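I met Nawal Abdel Rahman at the back of the Onley library, where she'd already claimed the good table and bought me a coffee I hadn't asked for (I drank it, it was great). She runs the Kingi Fund, which pays for court advocates for women leaving violent homes in our county, and I've wanted to sit down with her for ages!

The fund started with a bake sale. "We made 920 dollars and thought we were rich," she told me. "Then we found out what one night in a motel costs with two kids and a dog."

Last year they took 1,000 calls. She says most people who phone don't want a lawyer right away, they want somebody to sit next to them in the hallway outside the courtroom. So that's where a lot of the money goes: gas, parking, childcare, a person in the next chair.

I asked about the state bill that would let survivors break a lease early, and she lit up. She drove to the capitol in March to testify and got two minutes at the microphone. "I'd practiced for five. I cut the part about me and kept the part about the deposits."

The bill is still in committee, and she's been calling Murray Quinlan's office every morning at nine. His staff know her voice by now.

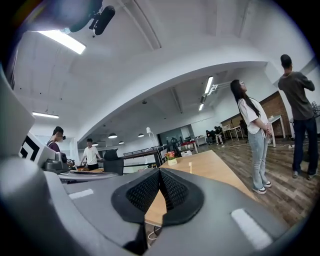
What can someone do if they don't have money to give?

"Come sit in a hallway," Nawal said. "We train you over two evenings, and we'd love people who can do mornings. Or call your representative and ask where they are on the lease bill."

The next training is at the library, in the room upstairs.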